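Bring back the town noticeboard

Council took our noticeboard down in January. The cork one, outside the post office in Mirkavstead. Everything's online now, they said, check the page. So I checked the page. Last post was about bin day. For the wrong bins.

I'm cross about it and I'm going to use my column to be cross.

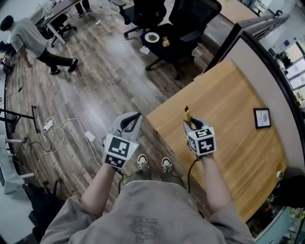
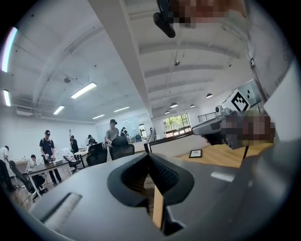
A noticeboard asks nothing of you. No password, no app, no little box wanting your mobile number. You walk past on your way to get milk and you find out there's a piano going free on the hill, and someone's lost a grey cat, and the choir needs a tenor. You weren't looking for any of it. Which is the whole point really. Online I only get what I've already gone looking for, plus ads for boots I bought last winter.

There are 1,302 people on our electoral roll. The council's page has 30 followers. I'd bet a few of those are councillors' mums.

Barry Kettle, my local member on these things and a decent bloke, told me the board was "a legacy format". Barry. It was a bit of cork with a roof on. He also said it would cost up to $2,000 to replace, with the glass doors and the lock. Well don't put doors on it then! The old one never had a lock. People pinned things up, other people pinned things over them, it rained sideways and half of it went to mush. Worked fine for longer than I've lived here.

And yes, I know, there was some rubbish on it. The weight loss tea. The bloke with opinions about flouride. You get that online as well, only more of it and with a longer comment section.

What bothers me most is who's dropped off. Genowefa Jasińska used to sell her plum jam off a card on that board, 2 jars at a time, name and number torn off in strips along the bottom. She's not on the internet and doesn't want to be. Fair enough. She rang me the other night to ask if people had gone off the jam. They haven't gone off the jam, they just don't know its there.

Same with the swimming lessons, same with the lift-share to the hospital. Small stuff. Try colouring in a life without the small stuff though.

The posts are still in the ground, by the way. Two of them, out the front, holding up nothing. I've got a sheet of cork in the shed and a free morning coming up. Barry, consider this notice.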